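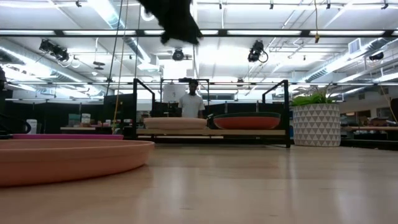 4. Placement of Dishes on a Single Open Shelf

4.1 Setting and materials

The third part of the Drindimura study dealt with open storage, meaning racks and shelves that have no doors and are used for dishes in daily circulation. Closed cupboards were treated in Section 3 and are mentioned again only where a comparison is needed. Sessions took place in June and July 2021 in a large shared room in Olis, at a table with a light wooden top. The rack had a black metal frame and one wooden shelf board set a short distance above the table, so that dishes could be placed on the board or left on the table itself.

The dishes were taken from the Stirkia set, which had already been used for the cupboard sessions. The set mixes flat plates with a broad rim, shallow dishes, and bowls of several depths, in colors that are easy to tell apart in a written record. Participants were asked to put the dishes away as they would at home and to stop when they were satisfied. They were not told how many dishes the board should hold, and no time limit was given. A potted plant was kept on the table during the sessions. Participants could move it if they wished.

A total of 133 placements were recorded. Each was entered on a form adapted from the Kopecký record sheet for pantry surveys, with one line per dish. The form asks for the half of the board used, the dish already present on that half, and the manner in which the two were combined. All forms were checked by Selma Ionescu, who also settled the cases in which the two recorders disagreed. There were nine such cases, most of them involving the difference between a nested dish and one that was simply leaning.

4.2 Division of the shelf board

Most participants treated the board as two places. A flat plate was put down first on one side, and the deeper pieces were then gathered on the other. Figure 4 shows an arrangement of this general kind: a pale peach plate rests on the left half of the board, and a wide, shallow dish, red-orange below and dark green at the rim, is on the right. From this angle it is hard to say whether the green belongs to the same dish or to a second one set inside it. The form allows an entry of "uncertain" for such combinations, and the recorders were asked to use it freely when they worked from photographs alone.

The division was not a matter of space. The board could have taken the plates and dishes in a single stack, and in the cupboard sessions stacks of mixed shapes were common. On the open board, participants seemed less willing to place a bowl on a plate. When asked, they spoke of reaching for one thing without having to lift another. A few mentioned appearance and said that a rack which can be seen from across the room ought to look settled. These remarks were noted on the back of the form and were not coded.

Color had a smaller part in the decisions than expected. Only ten placements were explained by the participant in terms of color. Shape and size were named far more often, and the order in which dishes were picked up had a clear effect on where they ended.

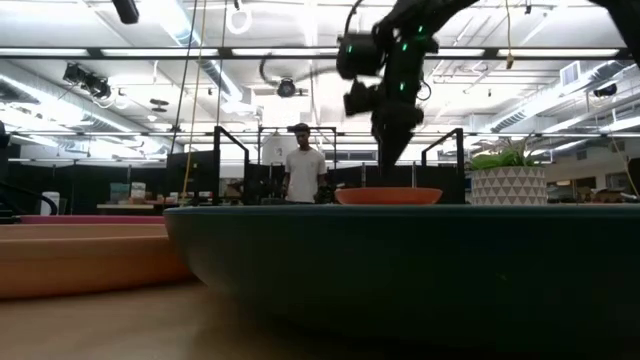
4.3 Nesting and intermediate positions

Nesting requires that the inner dish be narrower than the outer one at the point where it comes to rest, and it is usually described in household guides as either done or not done. Our records suggest that a third category is needed. In Figure 5 the shallow orange bowl sits on the far edge of the large dark bowl, in contact with it and yet not plainly inside it. Positions like this were entered as "on rim." The category covers any dish supported in part or in whole by the upper edge of another, whatever the participant may have intended, and it makes no claim about whether the dish was on its way in or out.

The on-rim entry was used for more than 20 placements. It appeared chiefly with bowls and shallow dishes, and seldom with flat plates. Large bowls were also the pieces most often left on the table. Several participants kept the largest bowl on the tabletop for the whole session and used it to collect smaller pieces, so that it served as a second storage place next to the rack. The original Kopecký sheet has no line for storage of this type, and we added one after the June sessions.

We did not attempt to rank the arrangements by quality. An on-rim dish may be less stable than a nested one, but stability was not measured, and the study offers no basis for advice on breakage. For the tables in Section 5, on-rim placements are reported separately. Entries marked "uncertain" are left out of the totals for nesting and kept in the totals for the side of the board.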